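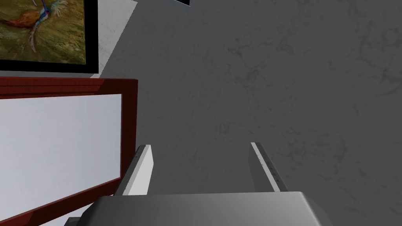
*Wrist view, fingers open over a marbled gray surface.*

## Masking the gripper out of wrist-view depth in Skalo

A wrist camera always sees part of its own hand. If those pixels reach the occupancy map, the planner treats the fingers as an obstacle that follows the arm, and every approach is rejected at the start state. The steps below build a self-mask from the robot model and apply it before the depth is fused. They assume a scene rendered in Estora and a planner configuration in Skalo.

### 1. Export the link meshes

Export the collision meshes for the palm and both fingers. Leave out the forearm links unless they enter the view at the joint limits.

```
skalo export-links --links palm,finger_l,finger_r --out masks/
```

Check the units. Estora writes meters; older Skalo exports used millimeters, and the mask comes out empty without an error.

### 2. Render the mask at the current joint state

```yaml
self_mask:
 source: mesh
 joint_topic: /hand/state
 dilate_px: 4
 max_age_ms: 200
```

`dilate_px` grows the mask to cover flying pixels at the finger edges. `max_age_ms` drops any frame with joint data too old to trust. Don't set it to zero - the timestamps never match exactly.

### 3. Do not use a color threshold

A threshold on gray looks adequate in a test render and fails soon after. The hand can render pale in one view and nearly black in the next, and a gray finger in front of gray marble has no usable color boundary. The mesh mask does not depend on color or lighting.

### 4. Test against clutter

Run the mask on a view with objects close to the fingertips. A mask that is too wide deletes the surfaces the grasp planner needs.
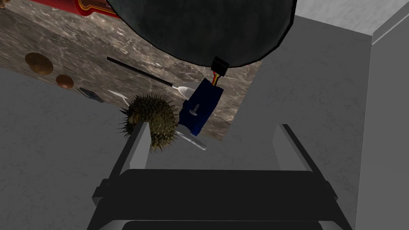 *Clutter test. The spines overlap the tip of the left finger in the image.*

Thin and spiky shapes are the hard case. With `dilate_px` at 4, the spines next to the finger lose some depth points but the body of the object keeps its own. If a whole object disappears from the cloud, lower the value to 2 and run the view again. Wires and thin rods should be checked by eye in the cloud viewer; the coverage score hides them.

### 5. Log the result

```
skalo mask-report --scene clutter --frames 394
```

The report lists masked pixels per frame. The number should change smoothly as the fingers open and close. A sudden jump usually means a stale joint state, so look at `max_age_ms` before touching the meshes.

### 6. Recheck with the fingers open

Finish with an unobstructed view. Any occupied voxels left between the fingers come from the mask edge or from sensor noise, and both are easy to find when nothing is held. 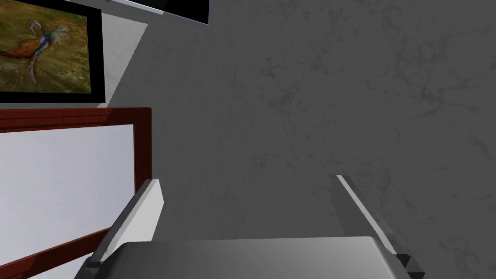 One reader reported that step 2 drops every frame when Skalo runs under the Brolura bridge, and asked whether the age limit could be turned off. It can't be turned off in the current release. Brolura stamps joint states on arrival, so enable `use_source_time` in the bridge and leave the limit at 200.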